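Why Do Baskets Have Holes?

Have you ever picked up a basket, turned it over, and wondered why somebody went to all the trouble of making it and then left it full of holes? It does seem a funny thing to do. You would be pretty cross if your cereal bowl came that way! But baskets have had gaps and holes in them for as long as people have been making baskets, and there are some very good reasons for it, so get comfortable and we'll go through them together.

Let's begin a long, long time ago, before there were any stores to buy a basket in. People gathered berries, nuts, roots and shellfish, and they needed something to carry it all home in (you can only fit so many blackberries in two hands, and some of those always get eaten on the way). So they took what was growing nearby, such as reeds, grasses, willow twigs or strips of bark, and they wove it over and under, over and under, until they had a bottom and some sides. When you weave with twigs you nearly always end up with little gaps. At first the gaps were simply part of how the basket was made, and then people noticed how handy they were.

Think about a basket of clams. You pull it up out of the shallow water, and whoosh, the water runs out through the gaps and the clams stay behind. A bucket would have kept all that water, and water is terribly heavy. If you don't believe me, fill a big pitcher to the top next time you are outdoors and see how long you can hold it out at arm's length. Your arm will start to wobble sooner than you think!

So the first thing holes do is let water out. Your colander does the same job in the kitchen when someone pours the pasta into it, and so does a bath toy basket, and so does the silverware basket inside a dishwasher.

The second thing holes do is let air in. Wet things dry because the water in them floats off into the air, a tiny bit at a time. Grown-ups call this evaporation, and it is a good word to know and a nice one to say slowly. If you put a damp sponge in a box and shut the lid, the air in the box soon has all the water it can take, and the sponge stays soggy and starts to smell like an old pond. Put the same sponge in a basket with holes, and fresh air keeps coming through on every side. Onions and potatoes like fresh air too, and that is why many families keep them in a basket or a net bag instead of a sealed tub.

The third thing is weight. Every hole is a place where there isn't any basket, so there is less for you to carry. You might think that all those holes would make a basket weak, and if you made them too big or put them too close together, they would! The people who design baskets have to work out how much they can leave out and still have something that won't sag when you fill it with apples.

Plastic baskets aren't woven at all, although some of them are made to look as if they were. Plastic is melted until it is soft and runny, and then it is squeezed into a metal mold. The mold is the same shape as the basket, with a solid piece of metal in each spot where a hole ought to be. The plastic flows around those pieces, cools down, gets hard, and out pops a basket with all its holes already in place. Nobody has to go along afterward with a drill, thank goodness. I once sat down with a plastic laundry basket and counted its holes, and there were 379 of them. My friend Saoirse Brophy counted the same basket and got exactly the same number, and we were both very pleased with ourselves, and then it was time for supper.

Now, what about handles? A basket with one big handle arching over the top is meant to be carried in one hand or hooked over your elbow. The handle goes over the middle so that the basket hangs level. If it were off to one side, everything would slide down to the low end, and there would go your eggs. A basket with two small handles, one at each end, is usually bigger, and it wants both of your hands and sometimes a helper too.

You can do some basket science of your own at home. Ask a grown-up first, because there will be a little bit of water.

You will need:
a small plastic basket with holes
a plastic bowl of nearly the same size
2 washcloths
a sink

Get both of the washcloths wet and squeeze them out as evenly as you can. Crumple one up in the bowl and the other one in the basket, and stand them side by side somewhere out of the way. Leave them until after lunch, then feel them both, and be sure to feel underneath. Leave them again until bedtime and feel them once more. Write down which one is drier each time, or draw a picture of each if you like drawing better.

Then try something dry. Put a small bottle with its cap on tight in the basket, pick the basket up by its handle, and walk across the room. Did the bottle stay standing, or did it lean over against the side? One tall thing alone in a basket has a lot of room to tip. Tuck a dish towel in next to it and walk back again, and see whether it behaves any better.

When you have finished, go on a basket hunt through your home. Look in the bathroom, the kitchen, the closet and the garage. For each basket you find, peek at the bottom as well as the sides, and ask yourself whether the holes are there for water, for air, to make it lighter, or for a bit of all of those. Some baskets have round holes, some have long slots, and some have little diamonds, and I still haven't made up my mind which kind I like best.
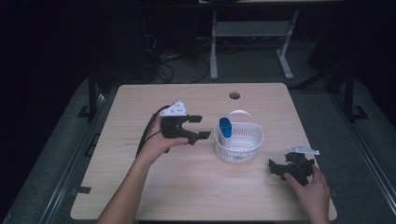 If your hunt turns up a basket with no holes in it anywhere, have a think about what it might be for, and then ask the person who uses it whether you guessed right.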